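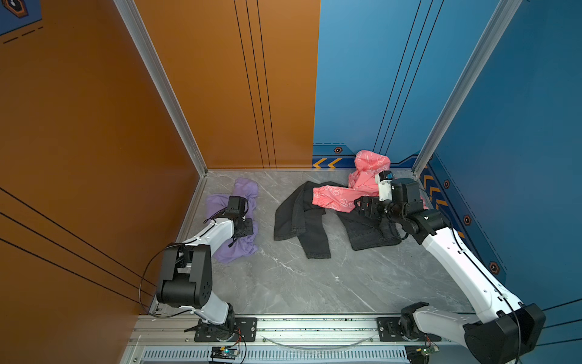 Dima Salameh asked that the minutes of the September meeting be corrected before anything else was taken. Item 3 gave the aftercare fee for small animals as 47, which is the fee for a communal cremation without return of ashes. The individual fee is higher and is listed separately on the schedule. Correction agreed, and the minutes were then accepted.

Sundalow Pet Memorial Ground
Operating meeting, Sun 10 January

1. Access and signs
The lower gate stays closed on weekdays until the culvert is repaired. Visitors are to use the Azar Road entrance. The sign at the junction still gives the old hours and will be replaced with the gate repair, under one order.

2. Plots
Section B has 14 plots left. Section C is surveyed but not drained, and no plots will be sold there until the drain is in. Length of the new drain is 920 feet as drawn. Two quotes received, third outstanding. Decision held over.

Question raised on double plots (two animals, one marker). Current rule allows this only where both plots are bought together. A change would mean rewriting clause 6 of the plot agreement. No motion made.

3. Ash return
Flesora has changed the lid on the standard urn. The new lid threads the other way and does not fit existing stock — old lids and new lids to be kept on separate shelves. Nearly 50 of the old type remain and will be used first. Engraving turnaround is unchanged.

Tags: the number on the tag must be written on the intake form at the time of collection, before the vehicle leaves the clinic. Two forms in the last quarter were filled in on arrival. Both were traced through the clinic's own log. Drivers to be reminded in writing.

4. Standing water
Culex larvae found again in the stone vases in Section A. Vases to be drilled or filled with sand. Owners of private vases will get a letter first. Pond pump to run through the warm months on the existing timer.

5. Cold storage
Door seal on the second unit replaced. Temperature log shows no readings above the limit after the repair. Log to be kept on paper as well as on the office computer.

6. Other business
Request for a bench near the east path. Referred to the next meeting with item 2.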